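Prarier planner, progress to 21 Nov 2022. The two-arm scheduler now replans on a lost grasp without homing both arms. Of 359 logged phone-stand trials, 345 closed with no planner fault. Wrist-view calibration was redone in October. 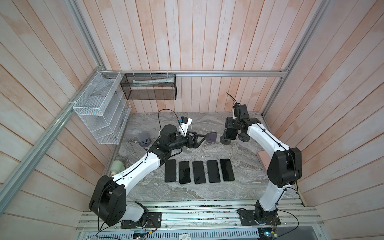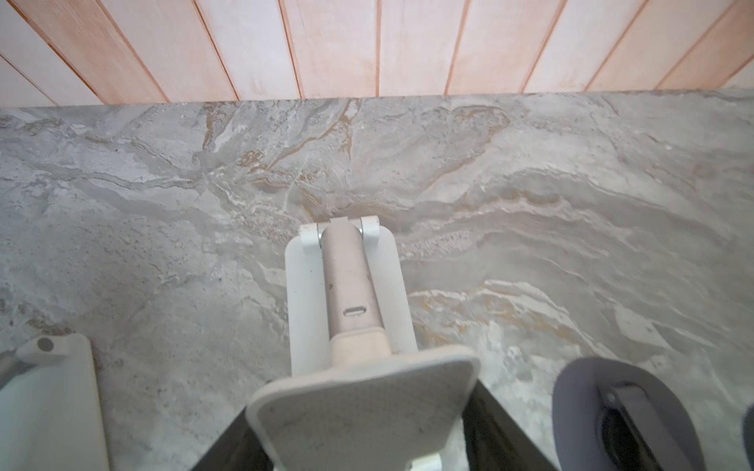
Tatiana Vaněk asked whether the replan timeout could be set per arm; it will be, in release 5.

Contact: Prarier project office, Noladstead | Back to top

Comments (2)
Gyu-bin Hong: Are the fault logs shared?
Otakar Ďurica: Yes, with the next build.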